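How a Robot Learns from Watching

A robot arm does not know what a mug is. It has to be taught, and one way to teach it is called learning from examples. A person steers the arm through a job many times, and a computer saves every move.
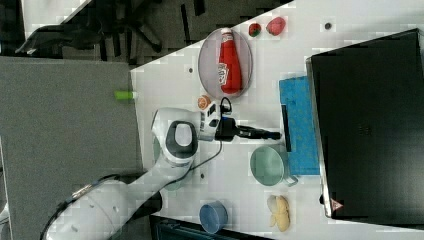
Margarida Loureiro and Tibor Farkas used this method in a study at the Drallden lab. They saved 800 examples of short kitchen jobs. A computer program then looked for patterns: what the camera saw, and how the arm moved next.

After that came the test. The objects were put in new places - a plate here, a cup there - so the robot could not just copy an old move.

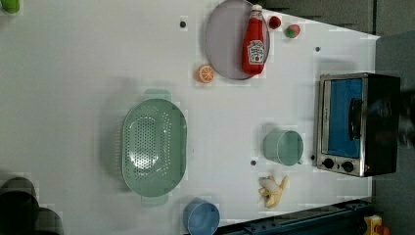 A test like this is run many times, since one good try could be luck. The robot finished 693 tries and failed 83. In 37 of the failed tries, the fingers closed too early.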